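Open day at the Nodside paper mill

I'd been meaning to get to Nodside for years, and on Monday I finally did. What a place! The mill sits right on the creek, and the smell of damp cotton rag hits you before you've found the front door. We started in the beater room, where old sheets and offcuts are turned into pulp, and I could have stayed there all morning.

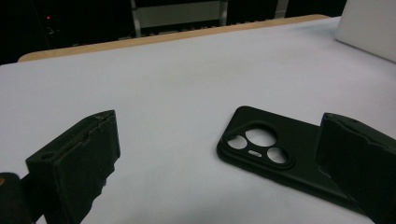
Shadi Hourani told our group that the creek water matters more than the rag does, and that paper made in a dry summer has a different colour altogether.

Then upstairs to the drying loft - my favourite part by far. The sheets hang over ropes under the rafters, and the shutters get opened or closed by hand depending on the weather. I bought a pack of the Elen, a heavy cream paper with a lovely rough edge.

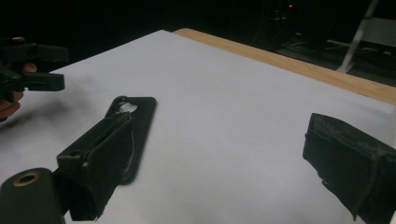
Can you make a sheet yourself? Book the 2 pm session at the front desk, and they'll post your paper home once it has dried.

Mine came out thick at one end and thin at the other, and I loved it anyway. Lunch was pumpkin soup at the Padilla tea room over the bridge (get the cheese scone too).
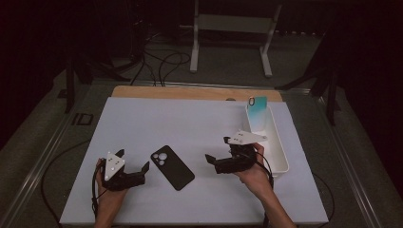

Analyn Dalisay has since written to say the marbling classes start again in November, and that beginners should ask for the Onard inks.

Parking is behind the mill, and the loft stairs are steep.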